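Come and teach a robot to cook (in a kitchen where nothing can burn)

Call for participants — Guerra kitchen study
Posted Jul 6, 2018

We are looking for people who would like to spend a few afternoons with us this summer, steering a robot arm around a simulated kitchen. You don't need to know a thing about robots, and you don't need to be much of a cook either (though if you are, we would love to hear your views on where a kettle ought to live). What we need is ordinary people with ordinary habits, a little patience and a pair of reasonably steady hands.

What the study is for

Guerra is the name of a learning system that our small group at Wirnau has been building since January of last year. The idea behind it is simple enough to explain over a cup of tea. Instead of writing out by hand every little movement an arm must make in order to shift a pot or turn a knob, we let people do the job themselves through a hand controller, we keep a record of how they did it, and the system learns from those records. The more people who take part, and the more different their ways of going about things, the better it copes when a job is set up a bit differently from last time.

We have a decent pile of examples already, but nearly all of them were made by the same handful of colleagues, and you can tell. We all reach for things in the same way. We all go a bit too fast, because we have done it so often. Villads Lauritsen, who built the controller stand and has recorded more kettle runs than the rest of us put together, has such a particular way of coming in from the right that the system now does it too, even when coming in from the left would be far easier. We are fond of Villads, but we would like some other people in there as well!

What you would be doing

You will sit at a desk in front of a large screen, with a controller in your hand. When you move your hand, the arm on the screen moves with it, and a trigger under your finger opens and closes the gripper. Each job is read out to you and also written on a card beside you, so there is nothing to learn by heart. You might be asked to turn on a particular burner, open a cupboard, slide a door along, or move the kettle from one burner to another.

The first session always begins with a practice half hour, in which nothing is kept and you can swing the arm about as you please. Most people bump into the tiles a few times and then find their feet. After that we record in short stretches, with a break between them whenever you want one.
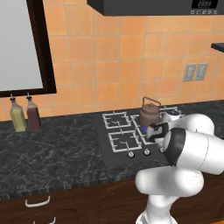
Getting the feel for depth is the part that takes longest, I would say. On a flat screen it can be hard to judge how near the fingers are to whatever you are trying to pick up, and people tend to stop too early or carry on too far. Please don't let that put you off. You can ask us to turn the view before you start a job, and there is no clock running. If you get into a tangle, say so, and we will put the kitchen back as it was and let you have another go.

We do keep the runs that go wrong, by the way, with a note saying so. A run in which somebody misses a handle, backs away and tries again is very useful to us. So please don't feel you have to be perfect, and please don't hurry on our account — slow and careful is lovely, and so is your own natural pace, whatever that may be.

How long it takes

We ask each person for 4 sessions, spread over as many weeks as suits you. Each is an afternoon from half past one until four, with tea in the middle. Over the whole study we hope to record 800 finished runs, and we would be very pleased if each of you could give us a fair share of them, but you will not be held to a number. If you can only manage one or two sessions, do write to us all the same, and we will see what can be arranged.

What we offer

You will receive 200 euros on finishing all your sessions, or a part of that sum if you need to stop sooner. Bus and train fares are paid on top, so do keep your tickets. There is also cake, which Lucrezia Farina brings in from the bakery at Cliltenness on her way to work, and which has done more for our attendance than any poster.

Who can take part

Anyone aged 18 or over who can sit comfortably at a desk for half an hour at a time. Left-handed people are especially welcome, as we have hardly any left-handed runs at present and the stand can be set up for either side. Glasses are no trouble at all. If you sometimes feel unwell when playing video games, please mention it when you write, and we will keep your first session short and see how you get on. If you use a wheelchair, the desk can be raised and the room is on the ground floor.

We would rather not take people who already work with robot arms for a living, for the reasons given above about Villads.

What we keep and what we don't

We record the movements of the controller, the movements of the arm, and the pictures of the simulated kitchen as they were shown on your screen. We do not film you or record your voice. Your runs are stored under a number, and the list that links numbers to names is kept apart and destroyed when the study closes. You may ask us to remove your runs at any time before then, and you don't have to tell us why.

Where to find us

Sessions are held in the Brultura building in Wirnau, in the long room behind the library. The main door sticks a little, so give it a good push. There is parking in the yard, and the bus stop is 300 metres down the hill, which feels rather longer on the way up.

How to join

Please write to Lucrezia Farina at the Guerra desk, Brultura building, Wirnau, or leave a note with your telephone number at the front office. Tell us which afternoons you can usually manage, which hand you prefer, and whether you have any questions or worries. She answers everybody herself, normally within a couple of days, and will send you the consent form so that you can read it at home in your own time. Friends and couples may book the same afternoon, though we shall have to ask you to take turns at the controller.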